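December, late, kitchen table

Club ran long again and I got home after nine. I want to write down where the project is before I forget, because I have to give the update next time and my notes from the session are three words and an arrow.

We are still in the simulator. The real arm at Clekovstead is booked by the senior team until after the break, so everyone in our group does their runs in Nimeo on the lab computers. I had the machine by the window, the slow one. It took so long to load the room that I ate my sandwich first.

The task is the same as last month. Our program gets the camera pictures and has to bring the arm to the cabinet, take hold of a handle and pull. Lieselotte Kröger wrote the part that picks the target and I wrote the part that moves. Mutiso set up the room, with the cabinet on one side and the white table on the other. He says the textures are low quality on purpose so that the slow machine can keep up. I believe him about the slow machine.
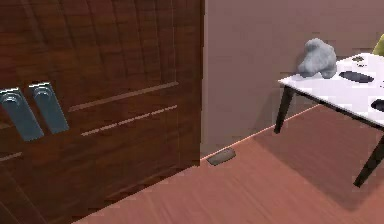 I started with the two handles. They are side by side and the target picker keeps changing its mind between them. It will choose the left one, start the arm moving, then choose the right one a moment later, and the arm ends up going for the wood in between. Lieselotte thought it was my code for a long time. I thought it was hers. We printed out the target for every step and it was hers, but then we found that I was asking for a new target on every step when I only needed one at the start, so it was mine as well. We agreed to put both names on the fix.

After that I made it lock onto one handle and keep it. That was a two line change and it took most of an hour, mainly because I had saved my file in the wrong folder and was running the old version. I need to stop doing that. I have now put the date in the window title so I can see which one is running.

The other thing is the score sheet. For the Bevent entry each team has to send in 100 runs with the same settings, and the log has to be complete. Ours had 1,356 lines when I opened it and I could not tell which lines belonged to which run, as I never wrote a run number. Lieselotte was fairly calm about it. She added the number to the log and we threw the old file out. So we are at zero runs that count, which is what I will have to say in the update.

We went back to the wrist view next. Mutiso had told us before that we depend too much on the wide view, and that the judges will look at how the program behaves when the wrist view gives it very little to go on. I had been skipping over those steps when I checked the pictures. I went through them one at a time.

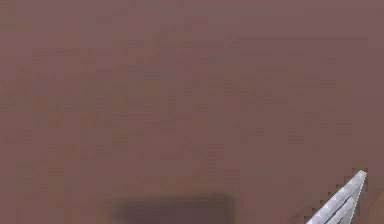

My code reads the brightness and looks for edges, and when it finds hardly any it returns the last distance it had. I did not know it did that. I wrote it in the fall and must have thought it was a good idea. What it means is that the arm can go on moving with an old number, and the log shows that number as if it was new. Lieselotte wants it to stop and wait if there is no good reading. I would like it to back up a little and look again. We will try hers first, as it is less work, and then mine if there is time.

I asked Mutiso if we could just make the wall a brighter color with some pattern on it. He said yes, we could, and that then we would have a program that works in a room with a patterned wall. I dropped it.

Things to do before next time:

Finish the stop and wait change and test it on the slow machine.
Write the run number on the saved pictures too, same as the log.
Ask at the desk if the Bevent form needs a parent signature or only the school one.
Bring back the charger I took by mistake. It has green tape on it.
Start the real runs, even if it is only a few.

The bus was late and it was raining. Mom had left soup on the stove. I read the Bevent rules again while I ate and found that the update is supposed to be 2 minutes, and I had been planning for ten, so that part at least got easier. I will do the slides in the morning.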